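Terry cloth

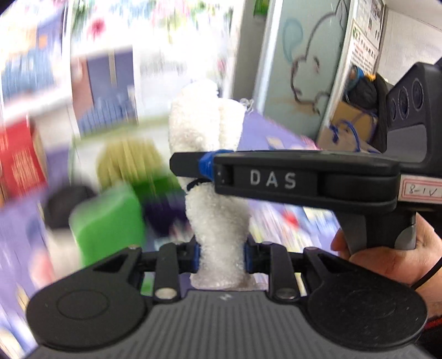
Terry cloth, also called terry towelling, is a woven fabric with uncut loops of yarn standing out from one or both faces. The loops increase the surface area of the cloth and allow it to take up water quickly. It is used for towels, bathrobes, face washers and reusable nappies.

Construction

Terry is woven from 2 sets of warp yarns. The ground warp is held under high tension and forms the base cloth with the weft. The pile warp is fed at low tension, and its slack is pushed up into loops when the reed beats a group of picks into place. Three-pick terry is the most common structure - higher pick counts hold the loops more firmly but slow production.

Pile yarns are usually cotton with a low twist, which leaves the fibres open to water. Ground yarns carry more twist for strength. Where the loops are sheared after weaving, the cloth is called velour. It has a smoother feel and a deeper colour, but dries the skin less well than looped pile.

Weight

Fabric weight is given in grams per square metre. A bath towel of 435 g/m2 is of medium weight. Heavier cloths hold more water and take longer to dry.

Care

New terry often carries finishing agents that reduce absorbency, and these wash out over the first few launderings. Fabric softener leaves a similar coating on the fibres. A snagged loop can be trimmed level with the pile, as the ground weave is not affected.

See also

Chenille
Huckaback
Waffle fabric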